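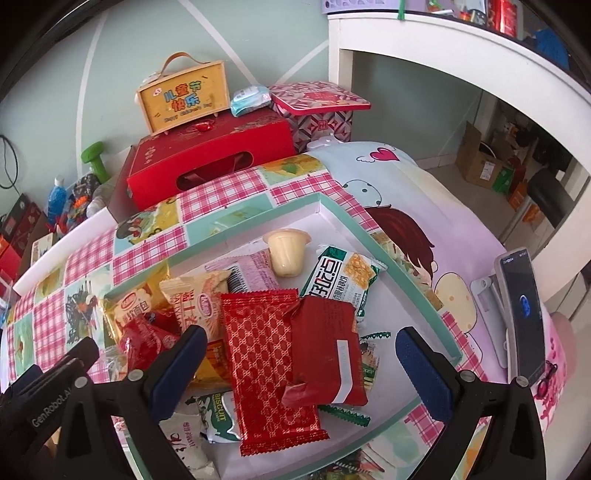
Lanches embalados em tabuleiro — ficha do conjunto

Versão de 4 de maio de 2025
Manutenção: Solomiia Pasichnyk e Woo-jin Moon
Nome interno: Drerwood

O que contém

Este conjunto reúne fotografias de lanches pequenos, ainda dentro da embalagem, colocados juntos num tabuleiro pouco profundo ou numa tampa de caixa. O tema é a embalagem: como brilha, como se amassa, como uma esconde a outra quando estão todas misturadas. São bolachas, pães individuais, copos de gelatina ou pudim e pacotes que não conseguimos classificar só pelo exterior.

A versão actual tem 613 fotografias e 24 categorias de embalagem. A fotografia no início desta página é do grupo "misturado", no tabuleiro de borda verde-menta e interior branco.

Estrutura das pastas

imagens/ — as fotografias, uma pasta para cada arrumação
etiquetas/ — um ficheiro de texto para cada fotografia, com o mesmo nome
categorias.txt — a lista das categorias, uma por linha
notas/ — observações dos anotadores, em português e em inglês

Existem 4 tipos de arrumação: alinhado, empilhado, misturado e quase vazio. O tipo está escrito na primeira linha de cada ficheiro de etiquetas.

Como escrevemos as etiquetas

Cada embalagem recebe uma categoria, uma cor principal e um estado de visibilidade (inteira, parcial, quase escondida). A cor principal é a que ocupa mais superfície visível, mesmo quando o desenho tem outra cor mais forte. Assim, o pacote comprido vermelho com a treliça dourada fica como "vermelho", e o pacote de pão com painel creme fica como "amarelo-dourado".

O texto impresso copia-se só quando se lê sem dúvida. No pacote verde e branco lê-se BISCUIT, de lado, e portanto a palavra entra na etiqueta. Para os caracteres chineses usamos o campo "escrita" com o valor "chinês" e não fazemos tradução. Tentámos traduzir na primeira versão, mas as traduções dos anotadores não concordavam entre elas e decidimos retirar tudo.

O conteúdo não se adivinha. Se a embalagem mostra um desenho do alimento, como as bolachas douradas no pacote branco e verde, isto vai para o campo "desenho". Um invólucro vermelho sem imagem nem palavra legível leva a categoria "invólucro, outro". Não escrevemos se está cheio ou aberto, excepto quando a abertura se vê claramente.

Os copos de gelatina e de pudim estão numa categoria única. Pela forma é muito difícil separar um do outro, sobretudo os de cor creme. O campo "orientação" diz para que lado está a borda larga.

Casos difíceis

Os vermelhos são o problema principal. Na mesma arrumação podem aparecer três ou quatro embalagens vermelhas e brilhantes, encostadas, e o limite entre elas perde-se no reflexo. Nataša Berisha reviu à mão todas as etiquetas deste grupo e deixou as dúvidas em notas/vermelhos.txt. Recomendamos ler este ficheiro antes de usar os contornos.

Os códigos de barras virados para cima confundem também. Um pacote cor-de-rosa lilás com o código visível conta como embalagem normal; o campo "face" leva o valor "código". Não transcrevemos os números.

Limites conhecidos

A maioria dos produtos tem escrita chinesa, e por isso o conjunto não representa bem os lanches que se encontram num supermercado português ou brasileiro. Há poucas latas e nenhuma garrafa. As cores frias são menos frequentes que as quentes. Os pesos e os ingredientes não foram registados.

Alterações

Nesta versão juntámos 13 fotografias às 600 que existiam em novembro, todas do tipo misturado. A categoria "doce" foi eliminada — servia para tudo e não dizia nada. O nome "tampa" passou para "tabuleiro" em todos os ficheiros, também quando o objecto é na verdade uma tampa de caixa.

Correcções

Se encontrar uma etiqueta errada, indique o nome da fotografia, a linha e o valor que propõe. As propostas são lidas por Woo-jin Moon e entram na versão seguinte. Para mudanças na lista de categorias, por favor escreva primeiro a Solomiia Pasichnyk, porque uma categoria nova obriga a rever as pastas todas.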